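Tikmont Users Board > Perception and Planning > Transparent drawers and the open/closed state estimate

Rasa_Kivi
Jun 16, 2018
Colleagues, I would welcome views on the drawer module in our Tikmont branch. The planner requires a state for each drawer before it will issue a pull or a push. At present, the state is derived from depth alone. On clear plastic, depth returns the back of the compartment as often as the front panel, and the estimate changes between consecutive cycles. Of 942 labeled views, 114 were assigned the wrong state.

PovilasMets
Depth should be removed from this module entirely. The colored dividers give a stable grid in RGB, and a drawer that projects past them can be treated as open.

Rasa_Kivi
I agree in part. The grid is stable only when enough of it is in view — at close range the fingers cover a good deal. Two wrist views follow, both with one drawer partly out.

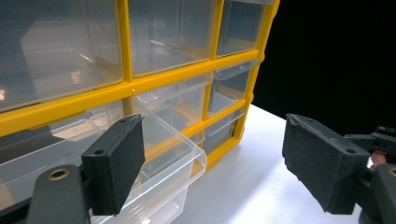
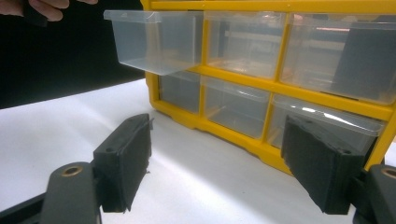
Myung-ja Cha does not accept that the grid is sufficient in either case. A divider seen through a clear wall produces an edge nearly as strong as one seen directly, and the line fitting in release 5 does not separate the two. She recommends keeping depth as a weak term and holding the last confident state until the wrist has moved.

PovilasMets
Holding the state is a risk if a person moves a drawer in the meantime. I would prefer that the planner receive "unknown" and request a second viewpoint.

C_Serrano
We adopted the "unknown" state at Geserberg. It is sound, but please set a limit on repeated requests. Ours entered a loop on the first day.

Rasa_Kivi
Thank you. I will test both proposals on the same views and post the results in July.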